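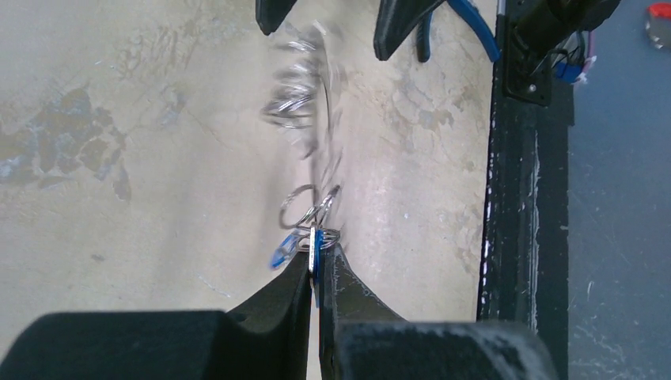 Section 8. Working with rings, tags and other small hanging parts

Most of what you have read so far has dealt with solid things that stay where they are put. Key rings don't, bless them. They swing, they nest inside one another, and they will happily catch on a fingertip you thought was well clear. This section sets out the house rules we follow at Kudorbridge when the arms are handling a ring holder and its tags, and we would ask you to read it through once before you switch anything on, even if you have used the arms for months.

The rules were last gone over in September 2021 by Shaimaa Farouk and Leandro Salcedo, and they replace the loose sheet that used to live in the back of the Gidstead folder. If you still have that sheet, please throw it away.

8.1 Before you start

1. Find the stop button and press it once with the arms powered but still. Check that both arms report a stop, then release it. Do this at the beginning of every session, including the one straight after lunch.

2. Clear the reach of both arms. Hand tools belong on the rack unless the task sheet lists them as part of the job.

3. Take off lanyards, bracelets and loose scarves, and tie back long hair. A split ring can hook a lanyard as easily as it hooks a tag.

4. Look over the fingertips. Scuffs and pale marks on the black surface are ordinary wear and can be left alone. A split, a lifted edge or a finger that rocks when you press it with your thumb must be reported, and the arm stays off until someone has seen to it.

5. Run your eye along the cables at each wrist. They should have enough slack to follow the full turn of the wrist without pulling tight or drooping into the grip.

6. Set the speed limit to 30 per cent. You may raise it later, with the supervisor's agreement, but always begin there.

Note: The speed setting goes back to its stored value after a restart, so check it again if you have had to power down for any reason at all.

8.2 Gripping a tag

Tags are the friendliest thing to hold on a crowded holder. They are flat, they are easy to tell apart from the metal, and they give the fingers a proper face to close on. The rings themselves are round and springy and tend to roll out sideways, so we treat the tag as the handle wherever there is one.

1. Bring the fingers in slowly, with one either side of the tag, and pause before closing.

2. Close at the light grip setting (level 2). It feels too gentle when you watch it, but it is plenty for plastic.

3. Lift a little way and wait for the swinging to settle. A long string of rings takes its time, and there is nothing to be gained by hurrying it.
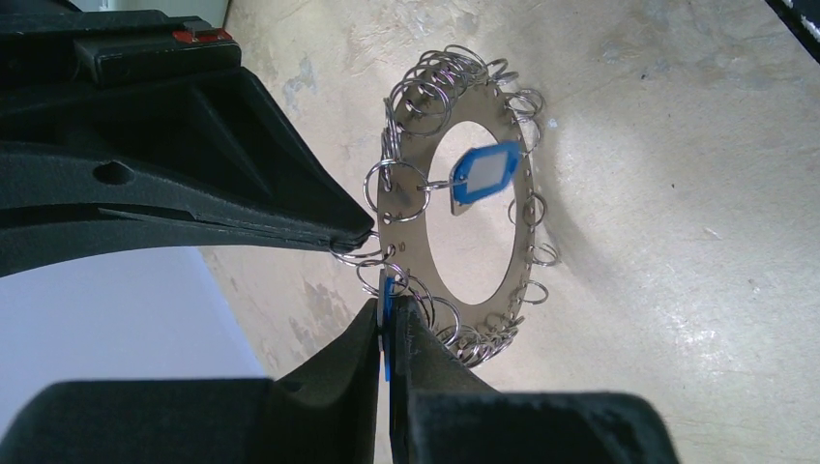
4. If the other arm is going to steady the holder, bring it in only once the first arm has stopped moving. Both arms may hold at the same time, but only one of them should be travelling.

5. Check which ring the tag belongs to before you pull. Where rings are bunched together it is very easy to follow the wrong loop, and a steady pull on the wrong one will drag the whole cluster round with it.

Caution: Never put your hand in to free a snagged ring while either arm is live. Press stop, wait for the arms to settle, and tell anyone else at the bench what you are about to do. Then reach in from the side, never from underneath the wrist.

8.3 When both arms are close together

This is the part that new operators worry about, and quite right too. Fingers from two arms will often be within a finger's width of each other, and a small correction on one side can turn into a knock on the other.

Agree who is leading before you begin. The leading arm moves and the following arm holds. If you want to swap, say so out loud, open the following arm's fingers a touch, and let the new leader take the strain before the first one lets go. It sounds fussy written down - it takes no time at all once you are used to it.
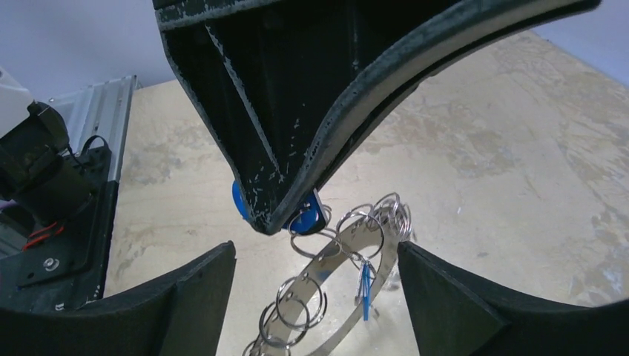 Ring holder between the lower fingers, with a third finger coming down from above.

Keep the fingers off the edge of the holder unless the step calls for it. Thin metal marks the pads, and a worn pad slips sooner.

8.4 Finishing off

1. Lower the holder to the work surface before opening any fingers. Do not drop it, however small the distance.

2. Open both grippers fully and draw the arms back to the rest position one after the other.

3. Press stop, and leave it pressed until the next person takes over.

4. Write up any snag, slip or bump in the log, even if it came to nothing. Fatima Swanepoel reads every entry and would much sooner have too many than too few.

For changing the finger pads, go to section 28.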